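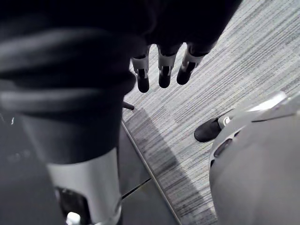

July, 9:40 a.m. -- floor notes, Ombridge room

Walked the join between the carpet and the tile again before anyone moved the benches back. The gray striped carpet stays where it is. Mitsuko wanted it turned so the stripes run square to the wall, but that means new cuts at the door and we don't have a spare length. Left as is.

Measured the carpeted part at 391 cm on the long side. The old plan says 12 cm more. I think the plan was drawn before the skirting went in. Corrected it in pencil, Osamu to redraw.

Edge tape: pulled up the Drusier tape along the tile side. It leaves residue on the matte tile, worse near the radiator. Warm water and dish soap took most of it off. Don't use the solvent from the blue cabinet, it left a shiny patch on the test tile last month and the patch is still there.

Put down the thin Maruyama tape on a short stretch by the door. Check again after two days of normal use. If it curls we go back to a metal strip, which Randa says she can get cut to length.

Vacuumed with the stripes, then across. Across picks up more. Lint sits in the lines and you don't notice it standing up, it blends in with the darker threads. Bag was full, changed it. Last one in the box -- reorder.

Still open:
Loose tile in the corner behind the shelving, rocks when you step on it. Sota has the adhesive.
Chair casters catch at the join. Try the harder set.
Felt pads for the benches, the tile side only.

4:15 p.m. Tape by the door still flat. Sota has the shelving half emptied, tile comes up tomorrow.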